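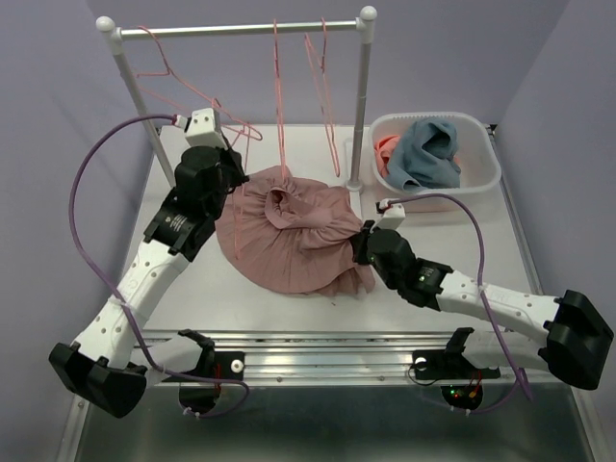 Una ordenanza es una norma que aprueba un ayuntamiento y que vale solo dentro de su municipio. Las leyes del país las hace el parlamento y se aplican en todas partes. Las ordenanzas tratan de asuntos más cercanos: dónde se puede aparcar, a qué hora se saca la basura, cuánto ruido puede hacer un bar o qué se vende en el mercado de la plaza. Piensa en una prenda rosa con muchos pliegues finos, como la que se ve sobre la mesa blanca. Si alguien quiere venderla en una tienda, tiene que cumplir unas normas. Si quiere venderla en un puesto de la calle, necesita además el permiso del ayuntamiento, y las condiciones de ese permiso suelen estar escritas en una ordenanza.

¿Quién hace las ordenanzas?

Las aprueba el pleno. El pleno es la reunión de todos los concejales con el alcalde o la alcaldesa. A los concejales los eligen los vecinos mayores de edad en las elecciones municipales, y cada uno tiene un voto. En muchos ayuntamientos, cada concejal se ocupa también de un tema, por ejemplo deportes, parques o comercio.

En los plenos puede entrar público. Los vecinos se sientan a escuchar y, si las normas del ayuntamiento lo permiten, alguno puede hacer una pregunta al final. No pueden votar, porque para eso eligieron antes a los concejales.

Un caso: el mercado de Nernitz

Nernitz es un pueblo de 2346 habitantes. Tiene un mercado al aire libre en la plaza Batista, con puestos de fruta, de ropa y de cosas para la casa. Durante años cada vendedor se colocaba donde encontraba sitio. En agosto, cuando venía gente de Clusevik y de otros pueblos, llegaban más de 40 puestos y no cabían bien. Unos tapaban la puerta de la farmacia y otros ocupaban la parada del autobús.

El concejal de comercio, Ikechukwu Akpan, propuso escribir una ordenanza. Estos fueron los pasos.

Primero, el borrador. Akpan y los técnicos del ayuntamiento prepararon un texto. Un técnico es una persona que trabaja en el ayuntamiento y conoce bien un asunto, por ejemplo las calles, las cuentas o las leyes. El borrador decía cuánto podía medir cada puesto, a qué hora había que recoger y cómo se pedía el permiso.

Segundo, la primera votación. El pleno leyó el borrador y lo debatió. La mayoría votó a favor, así que quedó aprobado, pero solo de forma inicial. Eso quiere decir que todavía se podía cambiar.

Tercero, la exposición pública. El texto se publicó para que lo leyera quien quisiera. Durante ese plazo, los vecinos podían presentar alegaciones. Una alegación es un escrito en el que alguien explica qué parte no le parece bien y qué cambiaría. Ghislain Leclerc, que vende pantalones y faldas en la plaza, presentó una. El borrador obligaba a recoger a la una y media, y él pedía que fuera a las dos — la gente que sale tarde de trabajar compra a última hora.

Cuarto, la respuesta. El ayuntamiento tiene que estudiar todas las alegaciones y contestarlas. Puede aceptarlas, aceptar una parte o rechazarlas, y debe explicar por qué. La de Leclerc se aceptó. Otra, que pedía mover el mercado al camino de Drikbridge, se rechazó porque allí no hay aceras.

Quinto, la votación final. El pleno votó el texto con los cambios y lo aprobó.

Sexto, la publicación. Una norma no se puede exigir si no se ha dado a conocer. Por eso las ordenanzas se publican en un boletín oficial, que es un periódico donde solo salen normas y avisos. En el propio texto se dice cuándo empieza a aplicarse. La del mercado de Nernitz empezó el 18 de mayo de 2019.

¿Y si alguien no la cumple?

Normalmente hay primero un aviso. Si la persona sigue sin cumplir, puede recibir una multa. La ordenanza dice qué faltas son leves y cuáles son graves, y cuánto se paga por cada una. Quien recibe una multa y cree que es injusta tiene derecho a reclamar.

¿Puede una ordenanza decir cualquier cosa?

No. Una ordenanza tiene que respetar las leyes del país y la constitución. Un ayuntamiento no puede, por ejemplo, prohibir que la gente de otro pueblo pasee por sus calles. Si aprueba algo que va contra la ley, un juez puede anularlo — y entonces esa parte deja de valer.

¿Pueden participar los niños?

Los niños no votan en las elecciones, pero hay municipios con un consejo de infancia, donde chicos y chicas se reúnen y hacen propuestas al ayuntamiento. También se puede escribir una carta al concejal que lleva el tema. Conviene explicar cuál es el problema, en qué calle ocurre y qué solución se propone.

Palabras para recordar

Municipio: el territorio que gobierna un ayuntamiento.
Pleno: la reunión de todos los concejales con el alcalde o la alcaldesa.
Borrador: un texto que todavía se puede cambiar.
Alegación: un escrito para pedir cambios en una norma antes de que se apruebe del todo.
Boletín oficial: la publicación donde aparecen las normas.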